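Section 4. Wrapping and Packing Tableware

This section applies to cups, mugs, saucers, plates and small bowls sent through the Pumstead depot. Glassware is covered in Section 5. Read all of the steps before starting, and keep the inventory sheet within reach.

4.1 Before you begin

Clear a stretch of countertop or table long enough to hold the pieces and the wrap side by side. Wipe the surface and let it dry. Tableware must be clean and fully dry before it is wrapped; moisture sealed inside plastic can leave marks on metallic trim and may loosen glued repairs.

You will need:
Clear plastic wrap from the Germont supply kit
Cardboard pads, cut from flat sheet or from clean used cartons
Paper tape and scissors
One Pereyra small carton, with lid
A marker and the inventory sheet

Caution: Do not use a carton that has been wet, even if it has since dried. The base may give way when lifted.

4.2 Preparing the pads

1. Cut the cardboard into rectangles slightly wider than the piece to be protected.
2. Fold each rectangle once and press along the fold until it lies flat.
3. For pieces with a handle, cut a short slit near the middle of the pad. The slit allows the pad to bend around the handle without pushing against it.
4. Set aside any pad with staples, loose tape or a torn edge.

Note: Pads may be used again if they hold their shape. Return spare pads to the Prultside store in a flat bundle.

4.3 Wrapping cups and mugs

1. Pull out a length of wrap and lay it on the counter. The near end may hang over the front edge, provided it does not reach the floor where it could be stepped on.
2. Place a folded pad on the wrap and press it down with both hands. Hold for a moment so that the wrap settles beneath it.
3. Lay the cup on its side on the pad, with the handle toward you.
4. Bring the near end of the wrap up and over the cup, then roll the cup and pad away from you in one movement.
5. Tuck the loose sides into the mouth of the cup. Do not force them.
6. Close the bundle with a single strip of paper tape. Tape must not touch the glaze, painted decoration or gold trim.

Caution: Lift a cup by its body, never by the handle alone. A hairline crack at the joint is easily missed, and handles account for most of the claims we receive.

Cups waiting to be wrapped may stand upright or rest on their sides. Keep them back from the front edge of the counter and leave a clear space between neighboring pieces.

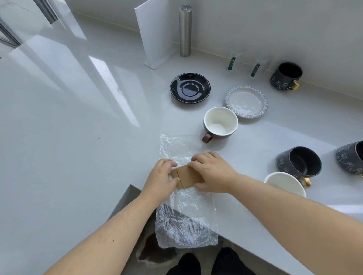
4.4 Wrapping saucers and plates

1. Wrap each plate separately. Two plates must not share one layer of wrap.
2. Place a flat pad against the underside, where the foot ring could scratch the plate behind it.
3. Stand wrapped plates on edge in the carton. Plates packed flat carry the weight of everything above them.

Note: Glossy dark glazes show scratches more readily than patterned ones. Use a second layer of wrap for these pieces.

4.5 Filling the carton

1. Line the base with crumpled paper.
2. Load plates first, then saucers, then cups and mugs in the top layer, mouth down.
3. Fill all gaps. Close the lid and tilt the carton gently — if anything shifts, open it and add paper.
4. Stop at 15 pounds. A heavier carton will be returned to you for repacking.
5. Write the contents and the room of origin on two sides, and copy both to the inventory sheet.

Cartons are collected until 4 p.m. every day except Sunday. Questions about repaired or signed pieces should be directed to Noura Nassar at the Pumstead depot before the carton is sealed.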